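Search this site Go

Chore automation

Last updated: July

Chore automation is the use of machines to do routine physical work in homes and small workshops. It covers jobs such as folding, clearing tables, sorting parts and putting pieces together. Machines built for a single task, such as dishwashers, have been common in homes for decades. A machine that can move from one chore to another is still mostly a research goal.

Household work

Homes are hard places for robots. Furniture moves, lighting changes, and soft items such as towels take a new shape each time they are picked up. In a trial run in Gillport by the firm Wasby, an arm on a wheeled base was given 279 chores over six weeks. It did best at moving rigid items from one surface to another and worst at laundry. Orysia Skoryk, who led the trial, wrote that most failures came in the first moments of a grasp, before any lifting had begun.

Shop-floor work

Factories have used robot arms for a long time, mainly where every part arrives in the same place. Small shops that change products often have had less use for them. The Grenberg workshop tested three arms on light assembly and kept one, for loading trays. Fitting one part into another remains difficult because a small error in angle can cause a jam. Volodymyr Kravchuk, an engineer at Grenberg, has argued that a sense of touch matters more than better cameras for this kind of job.

Small molded parts are often used in practice tasks. They are cheap, hold their shape and can be set out again quickly between attempts.
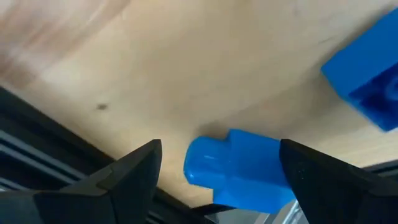

Can a robot do all the chores in a home yet?

Current machines can handle a few chores under steady conditions, but they still need a person to set things up and deal with mistakes.

Cost is a further limit. The Ajayi survey of four repair shops found that owners counted the hours spent on setup as part of the price, and that two had gone back to hand work for short runs.

See also: Assembly line; Dishwasher; Robot arm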